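Workplace Advice > Storage and Premises > Metal Containers

Search all topics

Cleaning a worn sheet-metal bin before returning it at the end of a hire
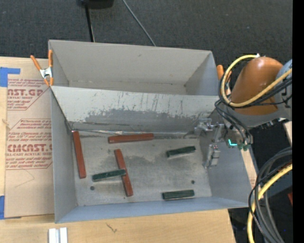
Grey metal bin with a sloping divider.

Posted by Villalobos
Saturday, September 14, 2024

Our office hires storage bins from Kultex under an agreement that ends in October. The terms require that items be returned "clean and in fair condition". Several have stains on the floor and scratches on the divider. May we be charged for these, and is any treatment advised beforehand?

2 replies | 8 shares | 176 views

Ilze Liepiņa
Fair condition normally allows for ordinary wear, and light scratches and staining would usually fall within it. Dents, cuts and missing parts would not. Please wash the bins with warm water and mild soap, and dry them fully. Wire wool should be avoided - it leaves marks of its own. You are advised to write to the hire firm before the return date and request a joint inspection, with the outcome recorded and signed by both parties.

Batell
We returned ours unwashed and were charged a cleaning fee. Check the schedule at the back of the agreement.

Was this page helpful? 2 comments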